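Zivport Opens Free Planning Program for Buyers of Two-Armed Robots

Skostska, September 2018 – Zivport is opening its equipment planning program to any small shop, school or care provider thinking about its first two-armed robot. Members get time in Trostisis, our simulated room, before they commit a dollar to hardware. We've been looking forward to this one for a long while! 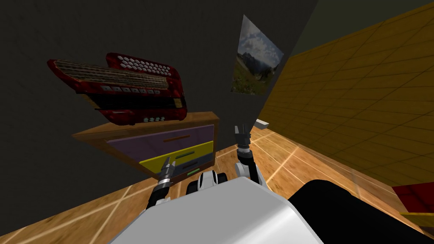 The idea came out of our own buying mistakes. We once priced a robot by its arms alone and forgot the grippers, the floor space and the hours of setup (that last line hurt the most). The new planning sheet has 122 lines, and every one of them is there to be argued over before a purchase order goes out.

Trostisis puts two arms in a furnished room with a dresser and drawers, so a team can look at reach and gripper choice on jobs close to its own. 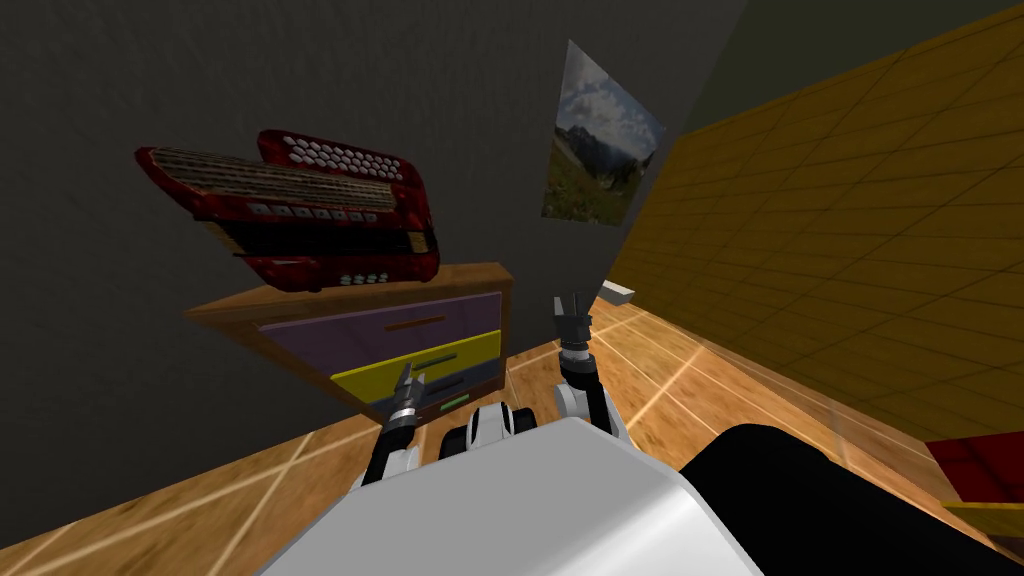 Nerys Pugh said the sheet changed the order in which she asks for quotes, and that she now wants the service contract in hand before she looks at a single arm. She would still like to see a better section on spare parts, and we're adding one.

During the trial, members booked 316 sessions and filed nearly 400 budget questions, many of them on gripper replacement. Close views like the next one are saved with each session for use in planning meetings. 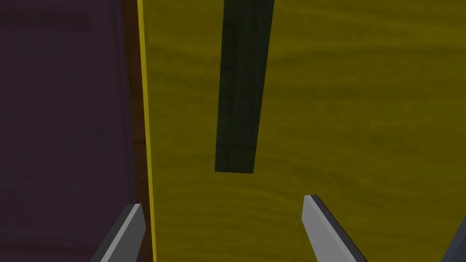

How to Join

Applications go through the Gape office in Skostska. Each member may name 2 planners, and both get full access to the room and the sheet.
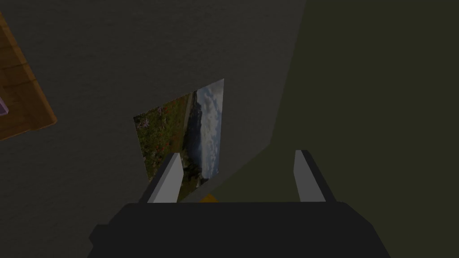 Open gripper facing the wall in the Trostisis room. Credit: Zivport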